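Garage Shelf Makeover – the Bins

Hi again! I finally got going on the garage shelves this June, and the small stuff came first – screws, hooks, picture wire, all those odd little feet that go under chairs. My neighbor Ottilie talked me into stackable bins after I'd gone through 2 shoeboxes and a cookie tin (the tin is back in the kitchen now, thank goodness). I'm keeping the labels for another day.

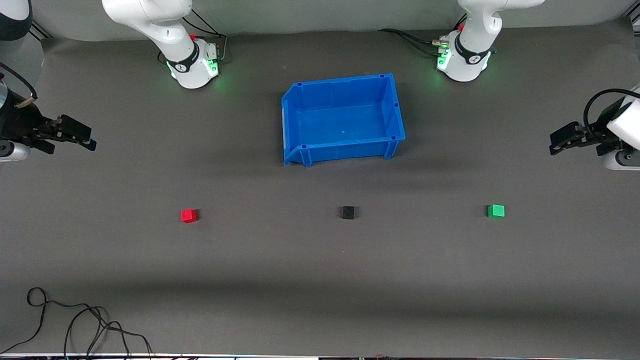

Bright blue and still empty. I love those thick rims!

More when the hooks are sorted.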